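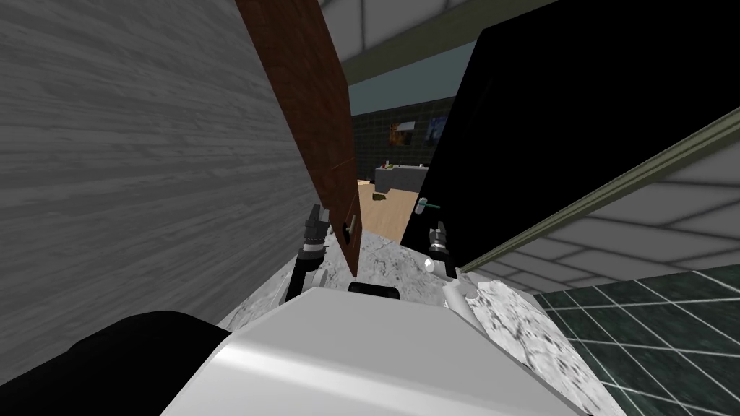
Head view, kitchen scene, left gripper by the brown door, right one below the black panel's handle.

Ignacio Durán wrote:
> Our tilt stop never fires in the Valla kitchen. Base pitch is
> logged as 0 for the whole episode. Is the watchdog off by
> default in sim?

It is on. The fault is in what it reads. The Gokar bridge takes pitch and roll from the planner's pose, and the planner assumes a level base. The head camera takes its pose from the physics state. In my replay the two agree up to step 1,137 and then separate. The rendered view is steeply tilted while the log still reports zero, so the arms go on accepting targets.

Of 3,000 replayed episodes, over 20 have this mismatch. I have not looked at contact forces yet.

The wrist view has the same problem. The table edge runs diagonally above the fingers, and the grasp check has no tilt term at all, so it can pass a bad approach. 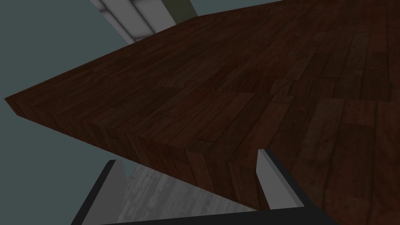
Workaround until the July build

1. Set the watchdog source to the physics state.
2. Lower the check interval from 1,000 steps to 20.
3. On a trip, hold both arms. Do not send the home command, as it plans from the same wrong pose.

Tamás has the patch for the bridge. Please do not port these episodes to hardware before it is merged.

Noémi Rácz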